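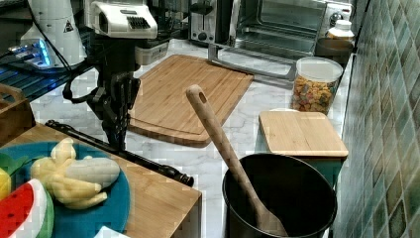 Ticket 3176 – EP pre-save page shows wrong artwork and drops track 4
Opened by: Maxine Wihongi, label services
Product: Gradier release manager
Priority: high
The artwork for the Matić EP was replaced last week, but the public pre-save page still serves the old cover. The two are easy to tell apart. The new cover is type only, on a flat gray ground. The old one is a kitchen still life, and when checking a page it is enough to look for a large bamboo cutting board set at an angle on a white marble counter with gray veining. If the board is there, the page has the wrong file. The same page lists four tracks. The EP has five, and the missing one is track 4, "Remberg." All five are present in the release manager and all five play in the internal preview.

Environment
Release type: EP, five tracks, digital only
Distribution feed: Tramero
Browsers: Firefox and Chrome on desktop, Safari on phone
Account role: label admin

Steps to reproduce
1. Open the release in the manager and confirm five tracks under Audio.
2. Click Publish changes. The green status bar appears.
3. Open the pre-save link in a private window.
4. Old artwork loads. Track list goes 1, 2, 3, 5.

Log

Fri 1 April, 09:12 – Support
Received. Please confirm whether the release was duplicated from an earlier one, and send the pixel size of the new cover.

09:40 – M. Wihongi
Not duplicated. Cover is 3000 x 3000, JPEG, RGB. Cleared cache on all three browsers, no change. Also tested on a phone that had never opened the link.

10:25 – Support
Purged the page cache from our side. Old artwork still served, so the browser is ruled out. The page is built from a snapshot of the release, and the snapshot is older than your last publish. Checking why the rebuild did not run.

11:03 – Support
Found the rebuild job. It started after your publish and stopped with error 352 (preview clip out of range). The job handles tracks first and artwork last, so a failure on any track leaves the previous cover in place. That accounts for the artwork. Track 4 has a clip start of 70 seconds. What is the running time of that track?

11:20 – M. Wihongi
1:28. It is an interlude. The clip start was set when the track was a longer mix, and the audio was replaced in September. Nothing in the manager flagged it.

11:34 – Support
Clips are 30 seconds long, so a start of 70 runs past the end of the file. The manager checks the clip start when it is typed in but does not check again when audio is replaced. The internal preview ignores clip points, so it plays normally there. Please set the start to 50 and publish again.

11:51 – M. Wihongi
Set to 50. Published. Page now shows five tracks in the right order. Artwork is correct on the page itself, but the link card in chat apps still has the old cover.

12:15 – Support
The link card image is stored separately and expires after 60 minutes. It can't be purged from the label account. I have queued a manual refresh.

13:30 – M. Wihongi
Link card is correct in two of three apps. The third still has the old image, and I assume it keeps its own copy. Adding a query string to the link forces a new card there, so we will use that version for the announcement post. Separate question: did Tramero receive the four-track version?

14:05 – Support
No. The feed reads from the release record and does not use the snapshot. Last delivery has five tracks and the new cover. No redelivery needed.

14:10 – M. Wihongi
Confirmed on the Tramero side, five tracks. Pre-saves collected before the fix are still in the count.

Resolution
Clip start on track 4 corrected by customer. Page rebuilt. Link card refreshed manually.

Follow-up
Linked to an internal bug: clip points not validated on audio replacement. Second item filed for the publish status bar, which turns green when the job is queued – it should wait for the rebuild to finish.

Status: closed, workaround noted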